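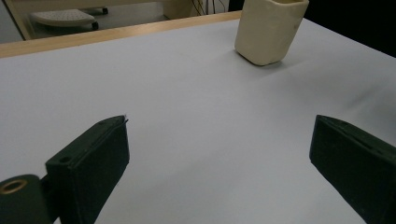 How to remove tea rings from a white table top?

Posted by Iulian Tudose, 17 March 2024

Hello everybody. I have a white table in my kitchen, smooth and a little shiny, and I don't know what the surface is made of. I bought it second hand in November and the seller did not know either. My family drinks a lot of black tea and now there are brown rings near the place where my father sits. I tried dish soap and warm water, and the rings became lighter but they are still there. My neighbor told me to use scouring powder, but I am afraid of scratches. What would you use? I would like to not spend much money, the table cost me only 170 lei.

Paula Barbu

Please don't use the powder. I did this on my mother's table and the shine went away in one spot, and it never came back.

Take baking soda and mix it with a little water until it is like toothpaste. Put it on the ring, leave it for 5 minutes, and wipe with a soft wet cloth. Don't push hard. After this, wipe again with clean water, otherwise a white dust stays when it dries. For old rings I had to repeat it 4 times, with a break between - it is boring but it worked for me. Try first on a place under the edge where guests don't look.

If your table is painted wood, be more careful and leave the paste only 2 minutes. You can usually see it on the underside, where the paint is often thinner.

Virgil Toma

melamine sponge. done

Ragnvald Björklund

I agree with Paula about the paste. The sponge of Virgil also removes tea, but it is a very fine abrasive, so on a shiny surface I would use it only for the last bit of the stain and with almost no pressure. On my desk it left a dull patch which I can see when the lamp is on.

One thing more. Lemon juice is often recommended, and on plastic surfaces I had no problem with it, but if there is any chance that your table is stone, keep acid away from it. Knock on it and feel if it is cold in the morning. For your father I suggest a cork coaster, mine has lasted for years.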